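Kassa French Language Society opens second children's program in Pollotby

Monday, January 14, 2019

POLLOTBY – The Kassa French Language Society will open a second Saturday program for children this term, with classes for ages five to 12 at the Flelta Centre on the east side of town. Enrolment is open now.

Kassa is a not-for-profit run by parents and teachers. It has offered French classes, story hours and film evenings in Pollotby since Colette Rey and Gaëtan Arnaud started a conversation group for families who spoke French at home and had nowhere to use it outside the house. The group became a registered society two years later.

Last term 443 children were enrolled in the society's classes, up from 429 the term before. Several age groups at the original site are full, and families on the east side have been asking for a closer location.

"Some of our parents were driving across town and back twice on a Saturday," said Colette Rey, president of the society. "The new program gives them the same teachers and the same books, a lot closer to home."

The Flelta program will be led by Odette Joly, who has taught the society's beginner classes and wrote much of its current reading material. She will be joined by Divya Pisharody, a primary teacher who learned French as an adult and will take the youngest group. Classes are taught in French from the first day, with songs, games and short written work. Children aged nine and over also study the geography and history of French-speaking countries, including Senegal, Belgium, Haiti and Canada.

Start-up costs are being met in part by a $2,000 grant from Wurkska, a local printing firm, which will also print the student workbooks. The rest comes from enrolment fees and the society's July book fair. Fee assistance is available and applications are confidential.

"We want the classes to be open to any family that is interested – French at home or no French at all," said Gaëtan Arnaud, the society's program director.
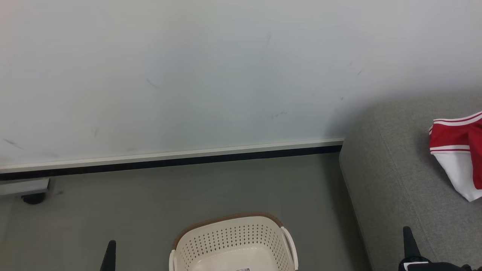
Do parents need to speak French to enrol a child?

Parents don't need any French. Notices and term reports are sent in both English and French, and teachers will speak with parents in either language.

New students aged seven and over meet with a teacher for a short placement talk before their first class. Younger children are placed by age. Families with a child at the original site may ask to transfer, and siblings will be placed at the same location where possible.

Enrolment forms can be picked up at the Flelta Centre or from the society's office during opening hours.

Media contact: Timothée Gilbert, communications, Kassa French Language Society, Pollotby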